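Entertainment Journalism: Reporting on Public Disputes
Handout for Unit 5: The Celebrity Feud as a News Story

Students should read this handout before the seminar and bring a marked copy. The unit deals with stories in which two well-known people disagree in public, and with the duties of the reporter who writes them up. It follows the unit on interviews and assumes that students are familiar with the rules on attribution set out there.

The feud story is among the oldest forms in entertainment reporting. It is cheap to produce, it can be updated many times, and readers return to it. For the same reasons it is often done badly. The course takes the view that a story of this kind should meet the same standard of proof as any other news item. 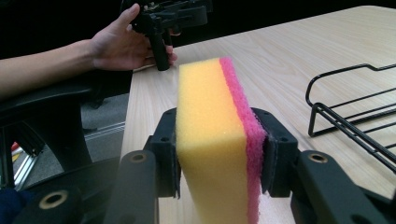 BEDULACH, June

The case used throughout this unit concerns the pop duo Clomance and their former television mentor, the presenter I-seul Hyun. The duo appeared on a talent program, signed to the Bouvier label, and left it after one album. Hyun then told a radio host that she and the duo were "on good terms again." Within a day a member of the duo posted a short message saying that no such conversation had taken place. The message was removed the same evening, after it had drawn 3169 comments.

Students will notice that very little is known at this point. There is one statement on the record, made on air. There is one written denial, since withdrawn. Everything else that appeared in print over the following week was built on those two items.

1. Establishing what was said

The reporter's first task is to obtain the original words. In the Clomance case, several outlets quoted Hyun as saying that the quarrel was "over." She did not use that word. The phrase came from a headline on a fan site and was copied from one report to the next. A recording of the radio interview was available throughout, and the relevant passage begins late in the second hour.

Where a statement was made in a broadcast, the reporter should listen to the broadcast. Where it was made in writing, the reporter should keep a dated copy. A quotation taken from another outlet must be credited to that outlet in the text.

2. The deleted post

A post that has been taken down presents a particular difficulty. The author may have withdrawn it for legal reasons, on the advice of a manager, or simply out of regret. The reporter does not usually know which, and should not guess. The accepted wording is "in a post that has since been deleted," followed by the name of the platform and the time at which the post was seen.

It is not correct to write that the author "backed down" or "took it back." Deleting a message does not withdraw the claim made in it. Of the reports collected for this unit, 40 used wording of this sort without any further statement from the duo.

Private messages require greater care. If one party shares a private exchange, the other party should be asked to confirm that it is complete. A screenshot shows a portion of a conversation chosen by the person who made it.

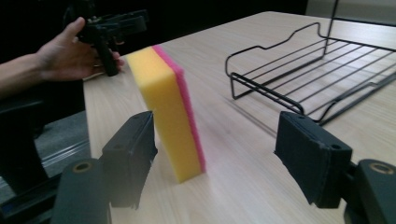

Figure 2. Sponge on a tabletop.

3. The right of reply

Every person against whom a claim is made must be given a fair chance to answer. What counts as fair depends on the deadline, but a request sent at 11 p.m. for a story to be published at midnight will not satisfy an editor or a court. The request should state the claim in full. A general inquiry such as "Do you have any comment on the situation?" is not enough.

In this case the duo's publicists, Grotex, received requests from a number of newsrooms and answered all of them with the same two sentences. Some reports described this as a refusal to comment. A brief answer is still an answer and must be reported as one.

4. Sources close to the parties

Unnamed sources are common in this field and are often of poor quality. The phrase "a source close to the singer" may refer to a relative, a paid representative, or a person who once worked in the same building. Before using such a source, the reporter should be able to tell the editor:

who the person is
how the person came to know the information
what the person stands to gain from its publication

If the source is a publicist speaking without a name, the reader should be given some indication that the information comes from the artist's own side.
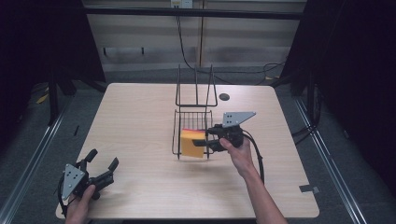

The same caution applies to "friends" and "insiders," terms which students are asked to avoid in all written work for this course. Where two unnamed sources appear to confirm each other, the reporter should ask whether both received the information from the same person. This was true of at least one exclusive published about Clomance, in which both sources had attended the same dinner and heard the same account.

5. Language and tone

Verbs carry judgment. "Said" is neutral. "Claimed" suggests doubt, "admitted" suggests guilt, and "insisted" suggests that the speaker is under pressure. In a dispute between two parties, it is a frequent fault to let one side "say" while the other side "claims." Students should check their drafts for this before submission.

Words such as "slams," "blasts," and "war" should be kept for cases that deserve them. Coverage of women in the music business has long been open to criticism on this point, and the reading for this unit takes up the matter at greater length.

Assignment

Write a news report of 306 words on the Clomance dispute, using only the radio transcript, the text of the deleted post, and the statement from Grotex. No other material may be used. Attach a separate sheet listing each factual statement in the report and the document that supports it. Reports over the set length will be returned unmarked.

Drafts will be exchanged in the seminar. Final versions are due at the department office by 4 p.m. on the day of the following lecture.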